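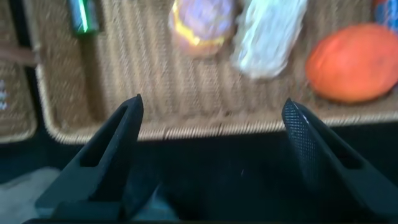 Company news

Demar opens its workshop for a day of robot handling demonstrations

November 8, 2025

Demar welcomed 213 visitors to its workshop for an open day on robots that pick up and sort mixed household items. Visitors watched a two-fingered gripper at work over a woven tray holding small objects of different shapes and colours, among them a large orange one.

The demonstrations ran in 11 short sessions, each lasting about eight minutes, with time afterwards for questions. Staff from Zesport, which supplies Demar with control software, were also present.

"People wanted to know how the gripper copes with soft things next to hard ones," said Callum Dobson, workshop manager at Demar. "We kept the talks short so they could stand close and watch."

Jailson Cavalcanti of Zesport spoke to school and college groups about training and entry-level jobs.

Demar plans a second open day at its Dullar site. Schools and local firms that would like to attend can ask for places through the company's main office.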